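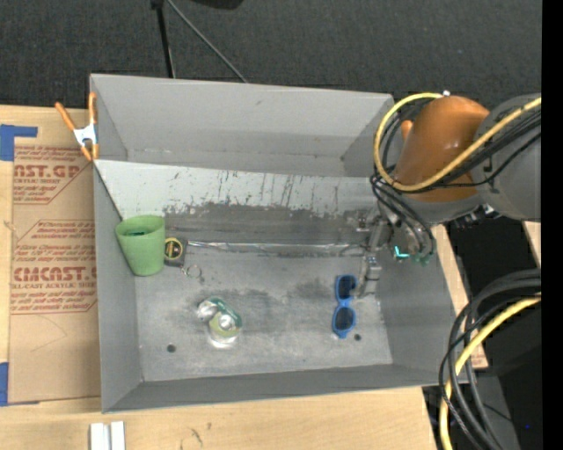
*The gray bin, with the arm over its right end and a pair of blue sunglasses next to the gripper.*

I'd asked for half an hour with the person who writes the bench rules at Wullimby, and I ended up staying most of the afternoon. She'd rather I left her name out ("put down the job, the job's enough"), so I'll just say she keeps the handling standard for picking work, the one the Garkness and Konholm sites also follow now.

It's 35 pages long. I told her that seemed like a lot for picking things up and putting them down, and she laughed at me!

"Half of it is about the objects," she said. "People want to talk about speed limits and stop buttons, and sure, those are in there. But the questions I get by email are all about objects. Can I use this cup? Does a key ring count as one item or two?"

So which is it? One, if the parts can't come apart in the gripper. She answered that fast enough that I figured she'd had the argument before.

The part I liked best was her rule on mixed sets. Every set has to include something thin and flat, something shiny or see-through, and something that rolls or tips. Sunglasses are a favorite of hers — dark lenses, skinny arms, no obvious place to grab. Tape measures she calls "the easy one, so you've got something to compare against."

I asked about cables, because I always do (I tripped over one at a demo years ago and I've never let it go). Her section on those is short. Every cable on the arm gets moved through the full reach by hand, at low speed, before a run starts, and whoever does it signs the sheet.

"If a loop can touch the bin rim, it's too long," she said. "I don't care how tidy it looks when the arm's parked."

Then there's the bin itself. The standard wants it fixed to the table, and it doesn't say how. Clamps are fine with her, so long as you write down where they sit and teach the arm to stay clear of them. Scratches are fine too. She used to ask for a new liner after 4000 picks, and she dropped that in the July revision.

"A worn bin is what the thing will meet at work," she said. "Why would I test in a nicer one?"

We did get into it a little over the failure log. The Matubbar draft, which she's been asked to review, only wants drops recorded. Hers wants everything, even a grasp that closes on air. Her last log had 1019 attempts in it and 457 of them came with a written note. I said that sounded miserable to fill in. She said it was, and that she'd cut the form down to four boxes so people would stop skipping it.

The next revision will have a page on who's allowed to reach into the bin, and when. Right now it's one sentence, and she read it to me off her screen: "Arm stopped, button pressed, then hands."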